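Furton Opens Parts Return Program to All Macedo Customers

Repair desk at Driltness store will take back, sort and resell used trim and covers for household appliances

MACEDO, June. Furton, the appliance repair and parts company, said today that its parts return program will open to every customer in the Macedo service area. The program was first offered only to customers of the Driltness store, where 719 households signed up during the trial.

Under the program, customers can bring in covers, handles, trim pieces, knobs, drawers and other outer parts from appliances they are throwing away or have already replaced. Furton checks each part, cleans it and offers it for sale at a lower price than a new one. Parts that cannot be sold are sent to Casulano, a plastics recycler that has worked with the company since the trial began.

The Driltness store took in 3,879 parts during the trial. Of those, 2,507 were put back on sale. The rest were cracked, warped, missing fasteners or from models too old to be in demand.

"People call us because a clip broke or a cover got stepped on, and the machine itself runs fine," said Carolina Paiva, general manager of Furton. "For a lot of those models the maker has stopped selling the cover. Somebody across town has the same machine sitting in a garage with a dead motor and a perfectly good cover on it. We want that part."

Customers who return a usable part receive store credit, which can be applied to parts, service calls or labor. The credit does not expire and can be transferred to another person in the same household. There is no limit on the number of parts a customer may bring in, but large loads should be arranged with the store ahead of time.
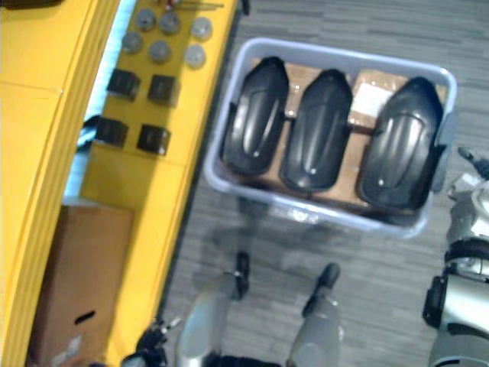
Furton is asking customers to follow a few simple steps when they drop off parts. Take the part off the appliance if you can do so safely, and leave the fastening tabs in place, as a cover without its tabs usually cannot be resold. Similar parts can go together in one container, the way three black plastic shells fit side by side in a light blue bin with cardboard laid across the bottom. Write the model number on a piece of paper and put it in with the parts. Screws should go in a closed bag. Please do not glue or repair broken pieces before bringing them in.

The program covers outer parts only. Motors, pumps, heating parts, circuit boards, power cords and batteries will not be accepted at the return desk. Customers who need to get rid of those items should ask the store for the drop-off location nearest them.

Rodrigo Peixoto, who manages the Driltness repair desk, said matching parts to models took the most time during the trial. Covers that look the same can differ by a fraction of an inch, and many carry no number on the outside. The desk now keeps a list of part numbers that work across more than one model. The list has 93 entries so far and will be posted in the store and on the Furton website.

"If you have the model number, we can give you an answer while you stand there," Peixoto said. "If you don't, leave the part and a phone number, and we will call you."

Sorting will stay in Driltness for now. Parts dropped off at the Macedo store will be sent there for checking, and credit will be posted to the customer's account when the check is complete. Furton plans to add a second sorting area in Macedo if the volume calls for it.

Matilde Garcia, a landlord in Driltness who took part in the trial, said she used the program to replace refrigerator drawers and a dryer door handle in her rental units. "I had been quoted more for two new drawers than I paid for the refrigerator," Garcia said. "I got both used, and I turned in a box of old knobs at the same time."

Used parts sold through the program can be returned for a refund if they do not fit. They are marked as used on the receipt and on the shelf tag. Prices are set by Furton and are the same at both stores.

The return desks are open from 8 a.m. to 5 p.m. on every day the stores are open. No appointment is needed for small drop-offs. Customers must have a Furton account to receive credit, and one can be set up at the desk at no cost.

About Furton

Furton repairs home appliances and sells new and used parts through its stores in Macedo and Driltness. The company also offers in-home service calls.

Media contact: Graça Godinho, Furton, Macedo office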